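Commercial Law > Newsletter > Contracts and Damages
Cases | Comment | Archive | Subscribe
Filed under: Late delivery, Limitation clauses

What is a delay worth?

Suppliers' standard terms have been getting bolder about late delivery, and I am not convinced that the people signing them have read as far as clause 20. The version now doing the rounds says that the buyer's "sole remedy" for delay is a credit against the next order. If there is no next order, there is no remedy. I find it hard to believe that every court will nod this through, whatever the covering letter says. 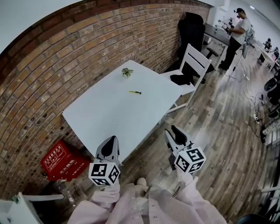 Take the dispute between Bitik and Böttcher, which settled in February. Bitik ordered shelving and fittings for a new workshop and was promised them within six weeks. They came much later. Bitik claimed £3385 for the rent it paid on space it could not use. Böttcher offered a credit of £776 and pointed to its terms, printed on the back of an invoice sent after the order had been accepted. Terms that turn up after the bargain is made are not usually part of it, and I would have liked to see a judge say so. The parties signed a confidential deal instead, and both now claim to be pleased.
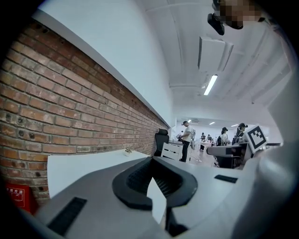 Rent is the easy part of such claims, as there is a lease and a figure in it. Lost profit is where I start to doubt what I am told. Claimants like to say that every day of delay would have been a full working day, with customers at the door. A long room with strip lighting, a brick wall and an office chair can be priced by the month without much argument. What would have been earned inside it is a matter of evidence, and a spreadsheet made after the quarrel began is poor evidence.

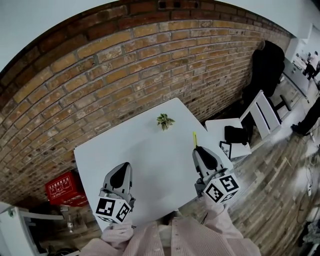
Trimevetti's new terms try another route, with a fixed weekly sum for delay and a cap. That sounds fair until you read the definition of "delivery", which is met once any part of the order reaches the site. On that wording, send one white square table with a small pot-sized plant on it and the clock stops, though the rest of the order may be sitting in a depot. Zarus uses nearly the same definition. Buyers should strike it out and ask for "complete delivery", then see how keen the seller is to talk about caps.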